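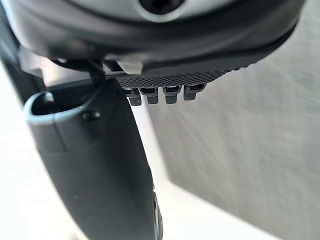 Rent was due at noon and the envelope was gone.

Dwynwen had the drawers out already. Both of them, upside down on the bed. Socks, batteries, a Korndale bus map, a birthday card she never mailed. No envelope. She checked her coat again. Third time. Same gum wrapper, same dead pen.

"When did you have it last?" Prapai yelled from the hall.

"If I knew that –"

"Kitchen? You had it in the kitchen."

Kitchen, then. She pulled out the cereal, the rice, teh good plates. Ran her hand along the top of the fridge and got dust. 2000 in cash, because the landlord at Ostside didn't trust checks, and she'd wrapped it in a rubber band and put it somewhere smart. That was the trouble. Somewhere smart.

11:20. Prapai came in with his shoes on and no jacket, holding his wallet open like it might say something new.

"I've got 500," he said. "I can get 500."

"It's not enough."

"I know it's not enough."

She sat on the floor. Back against the oven, rice bag in her lap. It was a big one, they'd bought it in December when his mother came from Luangrath, and it was folded over at the top with a clothespin. She didn't remember the clothespin. They didn't own clothespins, did they? His mother did. His mother brought her own.

"Prapai. Call your mom."

"Now?"

"Ask her if she moved anything."

He was dialing allready. She took off the clothespin, pushed her sleeve up and went in to the elbow. Cold grains, more cold grains. Then the edge of paper.

"She's not picking up," he said.

"Get your jacket."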